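The small red things: a talk with the woman who sorts the Drestberg Toy Library
24 June 2020 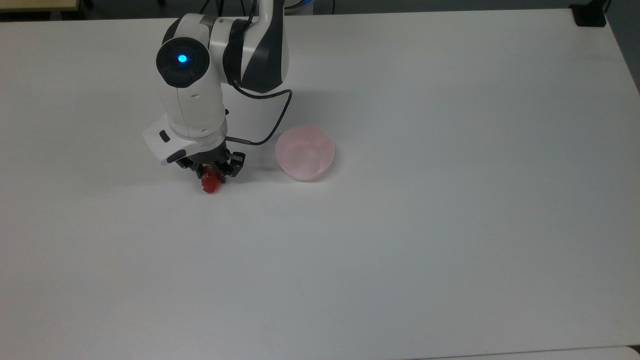 A white table and strong opinions

The woman who sorts the toys at Drestberg has asked me not to use her name. She gives two grounds for this. The first is that she has been quoted before, in a newsletter, on the subject of jigsaws, and received letters. The second is that people in the supermarket already hand her bits of plastic out of their coat pockets, and she would like that to taper off.

Her job title is Returns and Completeness, which she chose herself. When a toy comes back to the library on Kandasamy Street, it goes through her before it goes back on a shelf. She checks it against its card, cleans it, finds out what's missing and decides how much it matters.

All of this happens on a white table. She is firm about the white. For the first few years she worked on a timber one with a lively grain, inherited from a sewing room, and she blames it for a good deal.

"You'd put down a little brown horse and it was gone," she says. "I mean it was there. It was a brown horse on a brown table. I'd find it when I put my mug on it. On white, a thing is either on the table or it isn't, and if it's red I can see it from the doorway."

Red, she adds, is most of the job.

The trouble with red

I had expected to hear about the big items, the ride-on tractors and the marble run that takes up a whole bay. She has very little to say about these. A tractor comes back as a tractor. Play food is another matter, and within play food, the small red items are a category she discusses the way other people discuss a brother-in-law.

"Strawberry, cherry, tomato, radish, lolly," she says. "They're all red, they're all shiny, and they're all about as big as the end of your thumb. Now you tell me which basket it came out of."

I couldn't. She seemed pleased.

The library has eight play-food sets on loan at any one time, bought over many years from several makers, most of them from a wholesaler called Gekance that has changed its idea of a tomato more than once. The early tomatoes are hard and dull. The later ones have a bit of light coming through them, and could pass for boiled lollies if you weren't paying attention, as could the grapes, if grapes came in red, which in one set they do.

"Every family swears they've sent back the right one," she says. "And they have sent back a red one. I can't fault them on that."

Her method is to put a doubtful piece in the middle of the table by itself and leave it there while she does something else. She might clean a train. When she turns around again she generally knows what it is.

"If you stare at it you'll talk yourself into radish. Everybody does. There's one radish in the building and I've been shown it by forty different parents."

I asked if she means that literally.

"No. But there is one radish."

Counting, which she does for a living

Last November she did a full count of the play food, the first since the library moved into its current rooms. It took her the better part of a fortnight and she came out at 1,765 pieces, of which 618 were fruit or vegetables. The rest was bread, eggs, fish, cakes, tins and what the sheet calls "other", a heading she regards as a personal defeat.

"There's a thing that's either a dumpling or a garlic," she says. "It's in other. There's half a something. Also other."

She had hoped the count would show what was being lost. What it showed was that the library owned more than it had ever bought. Families lend one another things, cousins visit, a toy kitchen at home has its own supply, and every basket that goes out for three weeks comes back slightly altered. The losses were in cutlery. In fruit they were comfortably ahead.

This created its own problem. The computer system, Widarix, will record an item as complete or incomplete, with no provision for a basket that has come back with too much in it. She has raised this with the people who make it, by email, at intervals.

"They asked me to describe a use case. I said, there's an extra plum. They said they'd put it on the list."

Until Widarix catches up, the surplus goes into a biscuit tin under the table. The tin is the first place she looks when a set comes back short, and it has saved a number of deposits. It has also, she admits, made some of the sets rather mixed. A basket that went out in 2014 with a matching salad is now more of a community salad.

What has to match, and what doesn't

I asked how much any of it matters to a three-year-old. She thought about this for longer than I'd expected, wiping down a plastic loaf.

"To a three-year-old, nothing matters except that there are two of whatever it is," she said. "You can have the wrong tomato. You can have a tomato the colour of a brick. But if it's one tomato and two kids, you've ruined a morning. So I'd sooner send out two of the wrong thing."

The cards don't say this. The cards, typed up by somebody long before her time, list each set down to its colours, and in one case describe an item as "pear (cheerful)". She has kept that card and she has kept the pear. She does not think it is especially cheerful.

Where she won't bend is on size. Anything small enough to be swallowed goes into the over-threes baskets, and she tests it with a little clear tube made for the purpose. A good many of the small red things go into the tube with room to spare, and so does most of the pretend confectionery, which she'd be happy to see the back of altogether.

"Who makes a pretend lolly?" she says. "You've made a thing that looks exactly like something to put in your mouth, you've made it the size of a thing to put in your mouth, and then you've written on the box that it's not to go in anyone's mouth. I've got no time for it."

She has time for wooden eggs and for felt, up to a point. She has no time for anything with a sticker on it or for Velcro, which she says collects hair with real commitment. The cutting fruit, the kind that comes apart in halves when you saw at it with a blunt knife, is the most borrowed thing in the library, and it is held together with nothing but Velcro. She cleans it with a dog comb.

Back on the shelf

The library has been shut to browsers for much of the autumn, and loans are only now going out again, by appointment, through the side door. Returned toys sit for a few days before she touches them. After that they get washed, and the play food is laid out on towels to dry, sorted by set and then by kind.

I asked if the quiet months had let her get on top of things. She said she'd got on top of the puzzles. The fruit had been about the same.

"Everything came back at once," she says. "People had been home. They'd cleaned under the couch. I had things come in that had been missing since before the move. Somebody posted me a cherry in an envelope with no note."

Was it one of theirs?

"It was red," she says, and opens the biscuit tin.

The Drestberg Toy Library is taking returns at the side entrance on Kandasamy Street. Please bag small pieces separately and keep the card with the basket. If you have the lid to the blue teapot, she would like it back and will not ask where it has been.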